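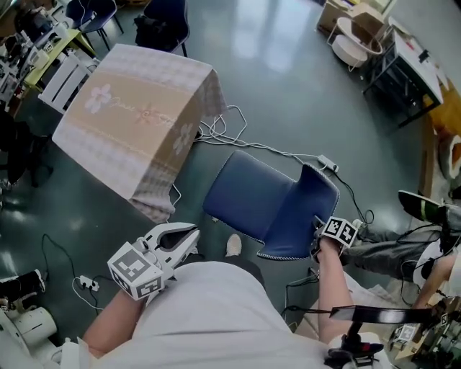
**Figure 2.** Dark blue upholstered seat with contrasting white piping.

### 4. The Welt and the Waiting Room

The previous section dealt with color, on which the written record is generous. Piping is harder. Buyers of public seating will defend a shade of blue at length, and the archives at Trelidley hold an entire folder on whether the town's chairs should be "navy" or "midnight," but the thin covered cord that runs around the edge of the cushion is mentioned mostly when it has come off.

Piping (or welt, as the trade prefers; we use both words, as our sources do) is a strip of fabric folded around a cord and stitched into a seam. Its practical case is easily made. The edge of a seat takes more rubbing than the middle, and a welt puts a separate strip of material where the wear is worst. It also covers small sins in the cutting. Two panels that don't quite line up will show it in a plain seam, while a welted seam draws the eye along a firm line and lets the panels sort out their differences underneath.

None of this explains why the welt should be white. A cord in the same fabric as the seat protects it just as well and hides dirt a good deal better. Contrast piping, of the kind seen in Figure 2, announces the edge of the chair to the whole room. It has to be cut from a second cloth, matched from batch to batch, and kept clean by people who were not asked. We take it to be the most clearly optional feature of the ordinary upholstered public chair, and so the one most likely to tell us what the buyer had in mind.

#### 4.1 What the orders say

The two towns make a useful pair. Both refitted their public rooms through the same supplier, Figueiredo, and both chose from the Laltden range, whose order form offered piping as a box to be ticked. Trelidley ticked it. Britudley did not.

Trelidley's order was for 500 seats, to be spread over the library, the registry office, and the clinic. The covering letter gives reasons for nearly everything: the fabric, the height of the seat, the lack of arms. On piping it says only that the seats should be "finished properly." We have read this phrase many times now, hoping that it would give way. The writer seems to have felt that a seat without a visible edge had been abandoned partway through, and assumed that Figueiredo would feel the same.

Britudley's file is shorter and in a worse mood. A note in the margin of the order form calls piping "a thing for sofas." A second hand has underlined this, and a third has written "agreed" and then, below it, in pencil, "though they do look bare." There the discussion ended, as far as the paper goes. The chairs were delivered plain.

#### 4.2 What the sitters say

We interviewed 20 regular users of the public rooms, split evenly between the towns. The first round took place in the Trelidley library on May 19, 2018, and the second in Britudley the following month, in a room so warm that several answers were shorter than we would have liked. Each person was asked to describe, from memory and with their back to the furniture, the chairs they used most.

At Trelidley, every person mentioned the white edge, and most mentioned it before the color of the seat. They were less united on its merits. One woman said it made the clinic feel like a hotel, and when asked if this was a good thing, said that it depended on the hotel. A retired bus driver admitted that he spent his appointments following the line of the chair opposite with his eyes, around and around, and that he had found all the places where the stitching wandered. Four people brought up grubbiness without being asked. They agreed that a dark seat can go unwashed for years with nobody the wiser, while white piping reports on the building's cleaning budget every morning.

At Britudley the exercise nearly failed. People described the walls, the clock, a poster about ticks, and one another. Pressed on the chairs, they offered "blue" and "normal." This may count as a success for Britudley, whose order form asked for seating that would "not draw comment," and got it.

Lacey Sedgwick, in her study of railroad lounges, argues that trim on public seating works as a kind of courtesy: it tells the sitter that somebody spent slightly more than they had to. Our Trelidley interviews fit this reading up to a point. Once the trim is dirty or hanging loose, though, the message turns around, and the sitter learns that somebody spent slightly more than they had to and then stopped. Elsie Mottram's term for this, "lapsed courtesy," seems to us about right, and we have borrowed it for the discussion in Section 6. Mottram herself applied it to hand towels.

#### 4.3 Repair

Repair records are kept only at Trelidley, in a ledger that also covers gutters. Welt failures on the Laltden seats follow a pattern any upholsterer would predict. The cord gives way first at the front corners, where the backs of the knees meet the cushion and where a child with time to spare will naturally start picking. A small hole becomes a loop. A loop is an invitation.

Early repairs used matching white piping bought from Figueiredo. By the January after delivery, the supplier had changed its stock, and the replacement cord was cream. The ledger records this without emotion. On the seats themselves the result was visible from the doorway, and the registry office moved its mixed chairs to the back row, behind the wedding parties. Later repairs simply sewed the seam shut with no cord at all, so that a single room may now hold fully piped seats, half-piped seats, and seats which have joined Britudley.

We had expected users to find this shabby, and some did. Others had put it to work. Regulars at the clinic use the state of the piping to tell the chairs apart and have firm favorites among them, generally the older repairs, on the grounds that a cushion picked at for that long must be comfortable enough to stay in. We were not able to test this claim. We did sit in several of the chairs, and the cream ones are better.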